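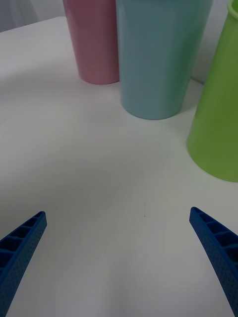 I've been teaching a robot arm to stack cups for most of March and I have to tell you, it's the most fun I've had at a table since I was a kid with a shoebox of building bricks. The arm lives in a shared workshop in Korndale, and I get it in the evenings, when the people with real deadlines have gone home. My job is to drive it by remote control through the same little chore over and over, and the computer keeps a record of everything the arm did and everything its wrist camera saw. Then a program studies the lot and tries to do the chore by itself. The cups are pink, light blue and lime green, plain plastic, and the goal is one neat nested stack. Pink goes in blue, then the pair goes in green. You'd think a person could show that to a machine once and be done!

My first batch was 40 runs and I was so proud of it. I set the cups down, drove the arm over, pinched, lifted, lowered, let go, and saved. Then we trained on it overnight and I came in with a bag of pastries from Gristetti (the almond ones, get there early) to watch my student perform. It drove straight to where the pink cup had been in nearly all my runs and closed its fingers on air. The cup was a hand's width to the left. I had been putting everything in the same three spots without noticing, so that's what I'd taught it. Go here, squeeze.

So now I shuffle. Before every run I move the cups somewhere new, sometimes bunched together so the blue one half hides the pink one, sometimes spread wide. I like the bunched ones best because I have to think about which way to come in. If you slide a finger between two cups that are nearly touching, you can do it gently from the side or you can knock both of them over, and I've done plenty of each.

The controller is the part I was most nervous about. It's a handle called the Plisatora, and you hold it as if it were the robot's own wrist. Turn your hand and the arm turns. Squeeze the trigger and the fingers close. There's a small lag, and for the first couple of evenings I kept overshooting, then correcting, then correcting the correction, and the arm would wobble over the table like somebody looking for their glasses in the dark. The funny thing is that the wobble gets learned too. Our second trained version had a tiny hesitation right above the rim of the blue cup, and I recognized it at once. It was mine! I do it every time!

I've since learned to slow down before the cup, pause properly, and then commit. I also try to drive from the wrist camera view alone, with my back to the arm, because that's the view the program gets. It's much harder. You're looking past the two blue fingers at a lot of white tabletop, and a cup can have its whole top out of view while you're still deciding how tall it is. After a while you start judging by where the base meets the table and by the soft shadow under it. I found myself doing the same with my coffee mug at home.

A few things I do differently now. I keep the failed runs in a separate folder and don't train on them, but I do keep the ones where I fumble and recover, such as nudging a cup by accident and going after it. Those seem to help a lot. I take a break every half hour, since my tired runs are sloppy and I can tell them apart on playback. And I change the lights now and then, one lamp on, both lamps on, blinds open.

The total is up to 300 runs as of last night. With the newer set it got the pink cup into the blue one on its first try, and I yelped loud enough that someone came in from the hallway. The green one is still a coin toss. It lines up beautifully and then lets go 2 centimeters too early, and the stack lands crooked or doesn't land in there at all.

Next I want to try pouring dried beans from one cup to another, if the folks at Skála will let me borrow their deep tray, and I'd like to get another 100 stacking runs in before then with the green cup placed much closer to the camera. I'm back at the table at seven tonight — pastries already bought.

Last updated: March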